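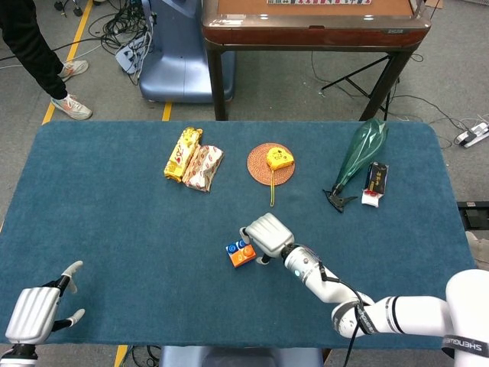

Roko Tube Counter Kit (road tube, portable)

Equipment > Traffic data > Counters

Status: available for checkout, except August (see below)
Who can borrow: grad students, undergrads with a faculty sign-off, county and city road departments
Asset no. 259
Contact: Cameron Costigan, Arside Transportation Lab

The basic volume and speed counter. Two tubes across the lane, box chained to a pole, walk away. Gets you axle counts, vehicle class, speed, gap, direction. If you only need volume, one tube is fine and the setup is quicker.

Mostly used for thesis data and for small towns that want a speed study but don't own a counter. Not a replacement for the permanent station on Skesdale Road. If you need a full year of data, ask for the station export, don't leave the kit out.

What's in the case

Counter box with lid lock
Road tubes, 4, full size (two are spares)
End plugs and clamps
Mastic tape, one roll. Use it up, tell us
Road nails and washers, in the orange bag
Chain and padlock. Key is on the lid, please put it back on the lid
Download cable
Laminated setup card
Hammer. Not always in there. Check before you drive out

Not included: vest, cones, sign stands. Those are a seperate checkout. You can't set tubes without a vest, no exceptions, grad students included.

Specs

Power: internal battery, charge before pickup
Battery life: 10 days of logging on a full charge. Less in the cold
Inputs: two tubes
Logging: every axle hit, time stamped, binned later in the software
Case: hard shell, latches are stiff
Download: cable only. No wireless

Loan terms

Loan length is 7 days. Extensions if no one is waiting, email first. Free for students. Agencies pay for tape, nails and any tube that comes back cut.

Students need a project name and an advisor's name on the form. Class projects too. Agencies need a contact person who will be there at pickup, somebody who will handle the kit and not just sign for it.

Closed to outside loans in August. The kit goes with the summer field course then and usually comes back dirty. Back in the pool once it's cleaned and tested.

Permits

Your job, not ours. State routes need a permit from the district office and they want the dates up front. City streets, call public works. Campus streets, email Carola Ehlers, she'll want a map with the tube location marked on it. A screenshot with an arrow is fine.

No tubes on the bus loop. Asked and answered.

Setup notes

Pick a spot where traffic is moving freely. Away from stop signs, driveways, and anywhere cars park. A car parked with a wheel on the tube kills the whole count and you won't know until download.

Tubes the same length, box to curb. Measure them. Uneven tubes throw off speed and it can't be fixed afterward. Tube spacing goes on the form and into the software, same number in both places.

Tape the centerline and each wheel path. Nails at the ends only. No nails on concrete, use extra tape.

Watch a few cars go over before you leave. Light should blink on each axle. If it doesn't, reseat the tube, then check the plug at the far end. Nearly always the plug.

Clock: set it to local time. Check it even if the last person says they did.

Take a photo of the setup from the shoulder. Goes in with your data.

Software

Download program is on the two PCs in the front office. Old but it works. Export as CSV, then do whatever you like with it. Elie Rawashdeh wrote a script that turns the raw CSV into 15-minute bins and hourly tables, ask him for the current version, the one floating around on the shared drive is out of date and drops the last hour.

Class table is the standard axle scheme. Motorcycles get undercounted on wide lanes. Bikes don't register well, use the Xiong camera unit for bikes and pedestrians.

Returns

Wipe down the tubes. Coil them, don't fold. Box off, battery on the charger by the door. Write down anything cracked, missing or acting weird on the tag, even if it was like that when you got it.

Return window is until 4 p.m. After that the equipment room is locked and you keep it overnight. Don't leave it in the hallway.

Late twice and you go to the bottom of the list.

Using the data

Thesis, paper, class report, all fine. Please credit the lab equipment pool in the acknowledgments and send a copy of the raw file, we keep an archive by road name. Agencies, your data is yours, but we'd like a copy if you're willing.

Past projects with this kit: Marama McKinnon's thesis on speeds at school zone edges. Marama Waaka's before-and-after count for the Skesdale road diet. Both in the archive, both good models for how to write up a tube count. Two different Maramas, check the last name when you request teh file.

Related equipment

Xiong camera counter
Radar gun, handheld
Vest and cone set
Turning movement count board

To reserve

Fill in the form at the front office or email Cameron with pickup day, road name, and advisor or agency. You'll get a yes or no the same day, usually. Training is required for first-time borrowers, done at pickup, bring shoes you can walk a shoulder in.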